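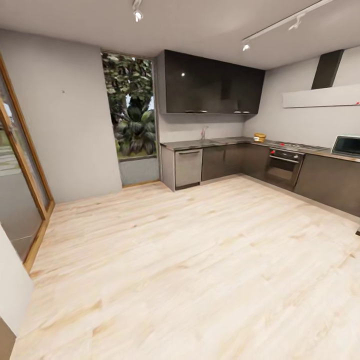
Cómo preparar el lanzamiento de un EP autoeditado, paso a paso

Esta guía está pensada para grupos y solistas que van a publicar por su cuenta, sin sello y sin agencia de prensa. Recoge el orden de trabajo que seguimos en Skosdale, una pequeña editora y distribuidora digital, cuando un grupo nos trae un disco ya grabado. El caso que usamos de referencia es el EP Birar, del cuarteto Yurt: 5 canciones, edición digital y una tirada corta en casete. Los pasos valen igual para un sencillo o para un álbum, aunque en un álbum conviene alargar los plazos.

Antes de empezar

Hace falta tener las mezclas cerradas. Si todavía se está discutiendo el volumen de la voz en la tercera canción, no se puede poner fecha. También hace falta un título definitivo, un orden de canciones y el acuerdo de todos los miembros sobre el reparto de autoría.

El reparto conviene firmarlo en papel, aunque el grupo sea de hermanos o de amigos de toda la vida. Basta con una hoja por canción: título, duración, autores de la letra, autores de la música y porcentaje de cada uno. Los porcentajes tienen que sumar cien. Es la causa más frecuente de retraso en los lanzamientos que nos llegan: el disco está terminado y falta una firma.

Paso 1. El máster

Pida al estudio los archivos WAV a 24 bits, con la frecuencia de muestreo original de la sesión, y una segunda copia a 16 bits y 44,1 kHz. La primera es la que se sube a la distribuidora si la admite. La segunda sirve para radios y para algunas tiendas.

Escuche el máster completo en orden, de principio a fin, al menos en dos equipos distintos. Lo que hay que comprobar es bastante concreto:

Que no haya clics al comienzo ni al final de cada pista.
Que los silencios entre canciones sean los que el grupo quiere.
Que las colas de reverberación no estén recortadas.
Que el nombre de cada archivo coincida con la canción que contiene.

Lo último parece una tontería, pero en Birar dos pistas venían intercambiadas y se detectó el día antes de subirlas.

Si va a haber casete o vinilo, pida un máster aparte. Para casete se entregan normalmente dos archivos largos, uno por cara, con los silencios ya incluidos. Equilibre la duración de las caras: si la cara A dura once minutos y la B siete, el comprador tendrá cuatro minutos de cinta muda al final de la segunda. A veces se arregla cambiando el orden de dos canciones.

Paso 2. Los códigos y los metadatos

Cada grabación necesita un código ISRC, y el lanzamiento completo necesita un código de barras (UPC o EAN). La mayoría de las distribuidoras digitales los asignan al subir el disco. Si el grupo ya tiene códigos ISRC propios, hay que usarlos y no dejar que la plataforma genere otros, porque una misma grabación con dos códigos reparte mal las escuchas.

Prepare una hoja de cálculo con una fila por canción y estas columnas: número de pista, título, artista principal, artistas invitados, autores, editorial (si la hay), productor, año de grabación, idioma de la letra, duración, ISRC y contenido explícito sí o no. Nosotros llamamos a esta hoja «Dato», por el nombre del primer archivo que usamos, y de ella se copia todo lo demás: la ficha de la distribuidora, el registro en la entidad de gestión, los créditos de la contraportada y la nota de prensa.

Algunas normas de escritura que evitan rechazos:

Los títulos van sin el nombre del grupo.
Las colaboraciones se indican en el campo de artista invitado, no en el título.
Las versiones en directo, acústicas o remezcladas se anotan en el campo de versión.
No se usan mayúsculas para todo el título, salvo que sean siglas.
Los nombres de los autores van completos, con los apellidos, y no con el apodo del escenario.

Revise si ya existe otro artista con el mismo nombre en las plataformas. Si existe, hay que pedir a la distribuidora un perfil nuevo en el momento de la subida. Separar después dos perfiles mezclados puede llevar semanas.

Paso 3. La portada

El archivo debe ser cuadrado, de 3000 por 3000 píxeles, en RGB, en JPG o PNG. No puede llevar direcciones web, precios, logotipos de tiendas ni códigos QR. El texto de la portada, si lo hay, tiene que coincidir con el título y el artista de la hoja de metadatos.

Mire la portada reducida al tamaño de un sello de correos. Así la verá casi todo el mundo en el teléfono. Si el nombre del grupo no se lee, hay dos salidas: agrandarlo o quitarlo. Las dos son válidas.

Si la imagen es de otra persona, pida la cesión por escrito y especifique los usos: edición digital, soporte físico, carteles y camisetas. Una autorización para «la portada» no incluye necesariamente el resto. Guarde además el archivo con capas, que le hará falta para los formatos apaisados y verticales.

Paso 4. La fecha

Los viernes son el día habitual de publicación. Publicar otro día es posible, pero las listas de novedades se renuevan casi todas en viernes y un disco que sale más tarde llega a ellas con días de antigüedad.

Cuente hacia atrás desde la fecha elegida. El calendario que usamos es este:

11 semanas antes: máster, portada y reparto de autoría cerrados. Encargo de la edición física.
Ocho semanas antes: subida del primer sencillo a la distribuidora.
5 semanas antes: subida del EP completo y envío a prensa.
Cuatro semanas antes: publicación del primer sencillo.
Dos semanas antes: segundo sencillo, si lo hay, y apertura de la reserva.
Semana de salida: concierto de presentación o escucha pública.

Evite diciembre si puede. Las revistas y los blogs están cerrando sus listas del año, las radios programan otra cosa y un EP de un grupo poco conocido se queda sin hueco. Yurt tenía previsto salir entonces y lo aplazamos. El grupo aprovechó esas semanas para ensayar el directo, que también hacía falta.

Paso 5. La edición física

Para una primera edición, el casete es el soporte más asequible. El vinilo tiene plazos de fábrica largos y una tirada mínima que muchos grupos no llegan a vender. De Birar se hicieron 80 copias en cinta, con carátula plegada a tres paneles y código de descarga dentro.

Para decidir la tirada, tome como referencia lo que el grupo vendió en sus últimos conciertos y no el número de seguidores en redes. Son cifras que se parecen poco. Si no hay ningún dato anterior, encargue el mínimo que permita la fábrica y averigüe de antemano cuánto tarda una segunda tirada.

Pida siempre una prueba de impresión de la carátula. Compruebe los pliegues, el lomo (el título tiene que leerse en el sentido correcto) y los créditos. Reserve algunas copias para prensa, para el archivo del grupo y para reponer envíos perdidos – en correo ordinario alguno se pierde siempre.

Paso 6. La nota de prensa

Una página. En el primer párrafo, quién publica, qué publica, cuándo y dónde se puede oír. En el segundo, de dónde viene el grupo y cómo suena, con dos o tres referencias que ayuden a situarlo. En el tercero, algo propio del disco: dónde se grabó, de qué habla una canción, qué cambió respecto a lo anterior. Al final, contacto, enlaces y fechas de conciertos.

En la nota de Yurt, la primera versión decía que el EP era «un viaje sonoro sin concesiones». La segunda decía que se grabó en directo, con un solo órgano y sin metrónomo, y que las letras salieron de unas cartas familiares. Con la segunda contestaron más medios.

No adjunte los audios al correo. Ponga un enlace privado de escucha que funcione sin registro y otro de descarga con los WAV, las letras y las fotos de promoción. Incluya una foto horizontal y otra vertical, ambas en alta resolución y con el crédito del fotógrafo en el nombre del archivo.

Paso 7. El envío a medios y radios

Haga una lista corta y revisada. Antes de añadir un medio, compruebe que ha publicado algo parecido en los últimos meses y que la dirección sigue activa. Escriba uno por uno, con el nombre del programa o de la sección en el saludo. Un envío masivo con todas las direcciones a la vista suele acabar en la papelera.

Si quiere ofrecer un estreno en exclusiva, ofrézcalo a un solo medio y espere la respuesta antes de pasar al siguiente. Dé un plazo claro, por ejemplo una semana. Con un único recordatorio es suficiente.

Las emisoras locales y universitarias merecen un apartado en la lista. Responden más que las grandes y a menudo invitan al grupo a tocar en el estudio. Anote en la misma hoja quién contestó y qué dijo, porque servirá para el disco siguiente.

Paso 8. El registro de las obras

Registre las canciones en la entidad de gestión que corresponda antes de la publicación del primer sencillo. Copie los porcentajes de las hojas firmadas. Si algún miembro pertenece a una entidad distinta, cada uno declara su parte y las cifras tienen que coincidir.

Las versiones de canciones ajenas se declaran con sus autores originales. Si se ha traducido o modificado la letra, hace falta permiso previo, y ese permiso puede tardar más que todo lo demás junto.

El día de la publicación

Compruebe por la mañana que el disco aparece en todas las plataformas, en el perfil correcto y con las pistas en orden. Actualice el enlace de la biografía en las redes y en la web. Envíe el correo a la lista de suscriptores. Prepare los paquetes de las reservas para llevarlos a correos.

Si falta una plataforma, espere hasta la tarde antes de escribir a la distribuidora. Si hay un error en un título o en un crédito, escriba enseguida y no retire el disco: las correcciones de metadatos se hacen con el lanzamiento activo.

Guarde en una misma carpeta, con copia en otro disco, los másteres, la portada con capas, las hojas firmadas, la hoja de metadatos y la factura de la fábrica.

Publicado el sábado, 30 de abril de 2022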